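3.2 Materials and sorting procedure

Households in the Prenomwood district were given two open containers for kitchen use, one for food scraps and one for everything else. Earlier work on source separation has mostly dealt with curbside carts, where the choice has already been made indoors. We were interested in the earlier step, when a person standing at the counter decides where an item goes. Containers without lids were chosen for this reason. A lid adds a second action to each disposal, and pilot households in Herier tended to leave lids off after the first week.

The containers differed in color and were otherwise matched as closely as supply allowed. Participants received a one-page sheet listing accepted items and were told to keep the pair together, within reach of the main preparation area. No other guidance was given during the trial period, which ran for 10 weeks. Households that asked for advice were referred back to the sheet.
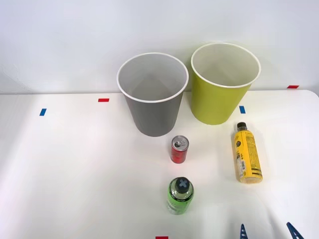 Figure 2. Two open-topped bins, gray and yellow-green, side by side on a white tabletop.

Contents were collected every Monday morning and weighed by stream before hand sorting. An item was coded as misplaced if the sheet named it under the other stream. Items the sheet did not name – tea bags, soiled paper towels, corks – were coded separately and left out of the contamination rate. Mixed items, such as fruit in a sealed plastic tray, were split where possible and each part weighed on its own.

Of the households enrolled, 90 percent completed the full period. Those that withdrew did so mainly because of odor, a problem reported more often in apartments than in detached homes. Withdrawn households were kept in the weekly weight totals up to their last collection but excluded from the paired comparison in Section 4.

Two coders sorted each batch independently. Where their weights for misplaced material differed by more than 2 percent, the batch was sorted again by both. This was needed for 35 batches, most of them from the Ntuli blocks, where food was often bagged before disposal. The Brarnance sample had the fewest repeat sorts and also the lowest share of unlisted items.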